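Serndale Robotics Club
Line Runner Set-Up Guide for Student Teams
Section 4: Getting the Runner Ready for the Track
Last revised 5 November 2025

By the time you reach this section your team should have a runner that rolls straight across the workshop floor, stops when you tell it to, and has all its wheels on tight. If yours still pulls to one side, please go back to Section 3 and spend another evening with it. Track time is precious, and a wobble that looks small indoors grows into a big one outside.

The job in this section is to teach the runner to follow a painted lane line at speed. Many of you learned on black tape stuck to a white board, and a running track is a very different animal! The line is pale, the surface is red, and the light changes every time a cloud goes over. Take your time with it.

What to bring
The runner, with the top cover on
Two charged batteries, plus the one already fitted
The team laptop with the Wunitz control program installed
The hand-held stop switch
Your logbook and a pencil (pens give up in the cold)

4.1 Setting the line color

1. Set the runner down on the track with the lane line passing under the middle of the front bumper. Get down low and check this from behind, since it is very easy to be off by a hand's width when you are standing over it.

2. Turn on the main switch and wait for the steady green light. A blinking light means the runner is still waking up, so give it a moment.

3. On the laptop, open Wunitz and choose Line, then Learn. Hold the runner still over the white paint and press Save Line.

4. Slide the runner over until the sensor sees only red, and press Save Ground.

5. Look at the contrast number on the screen. You want 23 or higher. If it comes out lower, wipe the sensor window with a soft cloth and do steps 3 and 4 again.

Note: Learn the colors again whenever the weather changes. Settings saved in bright sun do poorly under a gray sky, and the other way around. Rhea Fajardo, who wrote most of the line code, does it before every single run, and her team's logbook is a pleasure to read.
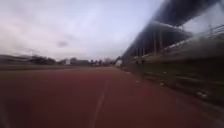 4.2 The slow run

6. Set the speed to 18 percent. I know this feels painfully slow after all the work you have put in, but please do it anyway.

7. Choose one person to hold the stop switch. That person has no other job until the run is over - no filming, no laptop, no snacks.

8. Call out "Track clear?" and wait for an answer from everyone on your team. Then press Go.

9. Walk along behind the runner and watch how it sits on the line. A gentle sway is fine. If it swings wider and wider, stop it and lower the Steering value one step at a time.

10. Write down the speed, the steering value, and what you saw. "Went OK" doesn't help you in March when you are trying to remember what worked.

Caution: Never step in front of a moving runner to stop it. Use the switch. The Manalo motors we fit are much stronger than the old ones, and they don't slow down for ankles.

4.3 Working up to full speed

11. Raise the speed in small steps, with a full slow-run check at each one. Let the motors rest between runs.

12. When the runner has held the line cleanly three times in a row, you may ask Mark Anthony Bautista to unlock 100 percent on your controller. He will want to see the logbook first, so have it handy.

13. At the higher speeds, set Look Ahead to Far. The runner then steers by the line farther up the track, and small gaps or worn patches in the paint bother it less.
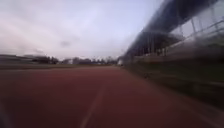 Figure 4. White lane line on the red track, with the grandstand on the right.

14. Stay well back from the barrier on the grandstand side. If the runner loses the line it should coast to a stop, but "should" is a hopeful word, and we would like you to leave it plenty of room.

Note: If the runner keeps losing the line in the same spot, check the paint there before you change any settings. The team from Plarkum spent most of a practice rewriting good code on account of a wet leaf.

4.4 Packing up

15. Turn off the main switch, then unplug the battery. Always in that order.

16. Brush grit out of the wheels and put the sensor cap back on.

17. Copy your settings to the club folder under your team name, then go on to Section 5, Timed Runs.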